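June, past 6 in the evening

Went by the shop to see whether the future had arrived. Gerardo Colombo says it has. He also said that about the Dustar, which spent last winter pushing one sock up and down my hallway, so I brought a sandwich and kept an open mind.

The chore is sorting. You get a steel tray with parts pulled out of dead appliances, and everything has to end up in the orange bins. My niece could do it with the TV on. At Bellini I did it for 14 months, mostly thinking about lunch.

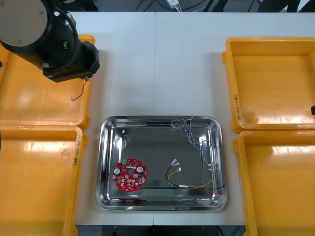
One arm at the bins, with the red board and most of the wires still waiting in the tray.

Alun Bowen had a bet going that the round board would be the hard part. I put 4 dollars on wire. Anyone who has emptied a kitchen drawer knows a board stays the shape it was when you looked at it, and a wire has opinions. The red, black and yellow harness alone would have had me swearing, and I come with fingers.

Arturo Longo wanted to know when one of these could do his laundry. Gerardo told him to think of a fitted sheet as a very large wire, and Arturo went quiet and ate half my sandwich.

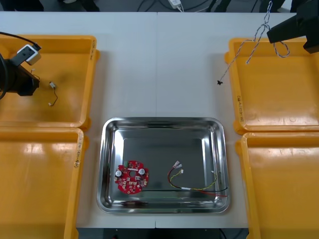

I will say this for the arms, they don't sigh. I sighed all day at Bellini. I also dropped things, blamed Guido Marchetti, and took a long view of what counted as a break. But I could get a twisted wire off a table and into a bin without giving it any thought, and I'm not ready to hand that title over for a nice paint job and a lot of cable.

Verdict for tonight: shop floor, maybe, if the shop is patient. My kitchen, no. The dishes from yesterday are still in the sink and I have looked at them twice. Alun says we'll settle the bet next time. Must remember to bring two sandwiches.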